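Cloth handling on a two-arm bench build: workshop tips

Notes from the Rukstead shared workshop, kept by Dagim Berhe. They assume two arms on an overhead or side mount, parallel grippers and a wooden bench top.
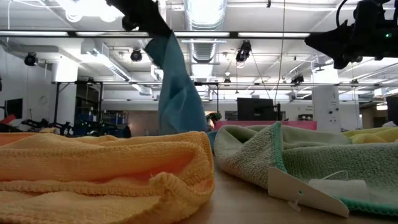
Picking from a pile

Terry and microfibre need different approaches. Looped pile catches on a textured fingertip and drags the towel underneath along with it. Use smooth silicone pads for terry and keep the ribbed ones for flat weaves.

Approach a heap from the highest fold. Close on one layer if you can, two at most. Set the closing speed to the slowest step and the grip force at 28 per cent, then raise it in small increments until the cloth stops slipping. Going straight to full force marks the fabric and wears the pads.

A cloth lifted from a single pinch hangs as a twisted column, narrow at the grip and wider below. Don't try to find a corner while it is still swinging. Hold for 2 seconds, then bring in the second arm low, near the hem.

Bench layout

Keep the drop area clear between piles. We leave around 200 mm, enough for a hand towel to land without touching its neighbours. A bath towel needs more.

Sort by colour before a run if your segmentation is colour-based. Yellow beside orange gave us the most false edges. Teal on bare timber gave the fewest.

Trim stray threads with scissors. A pulled thread on microfibre will wrap around a finger joint and has to be picked out with tweezers.

Printed brackets

The angled brackets are printed in PETG with 6 perimeters. PLA crept under load near the motor housings. Print them on their side so the layer lines don't run across the notched tab, where the early ones snapped. Ream the hole by hand after printing; a power drill melts the wall and leaves it oval.

Cables

Leave a service loop at each joint and check it through the full range of travel with the motors off. Velcro ties are better than zip ties anywhere you expect to reroute. Route camera leads separately from motor power. On the Dukley controller, running them together caused dropped frames whenever both arms accelerated.

Homing and stops

Home each arm with the bench cleared. The Nodgate firmware stores the last position on shutdown, but re-home anyway after anyone has moved a joint by hand.

Put the emergency stop where the person loading towels can reach it without leaning across the bench. Test it at the start of each session, with a cloth in the gripper, and note whether the fingers hold or release. Ours hold.

Spare pads and the 2 mm hex driver are in the Ejigu drawer. Please return the driver.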